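Skellell Film Reviews: Your Questions Answered

Who writes the reviews?

Mostly Marcelle Tanguy, who started the site after one too many arguments in the lobby of the Pramthorpe. A few friends pitch in when there are more openings than evenings, and their names go at the top of whatever they write.

Do you give away endings?

We try very hard not to! Anything past the first 26 minutes of a movie is treated as a secret, and if we really must talk about a twist, you'll get a warning line first.

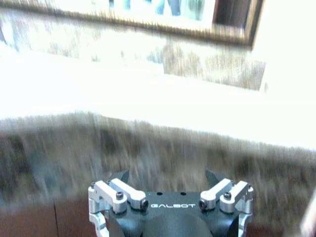

Why don't you use star ratings?

We did, once upon a time, and readers would look at the stars and skip everything we'd written (fair enough, we do go on a bit). Now each review closes with one plain word in capitals, SEE or SKIP or WAIT, as easy to read as the white GALBOT lettering on that dark gray block, and the paragraphs before it explain how we got there.

Do you cover movies that aren't in English?

Oh yes, gladly. Of the 412 reviews in the archive, 89 are of subtitled movies, and we'd love to do more. We always say whether we watched with subtitles or a dub, as it can change a performance quite a lot.

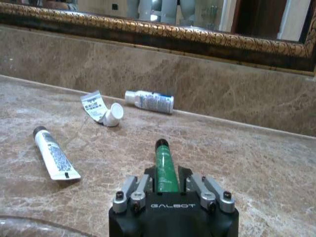 If you know of a good one that's playing somewhere small, please write and tell us, and give us the original title if you have it.

How soon do reviews go up?

Usually the morning after we've seen the movie. Long ones take longer, and Gunawan's three-hour Trirnness needed two viewings and a great deal of coffee.

Can I disagree in the comments?

Please do. Comments stay open for 60 days.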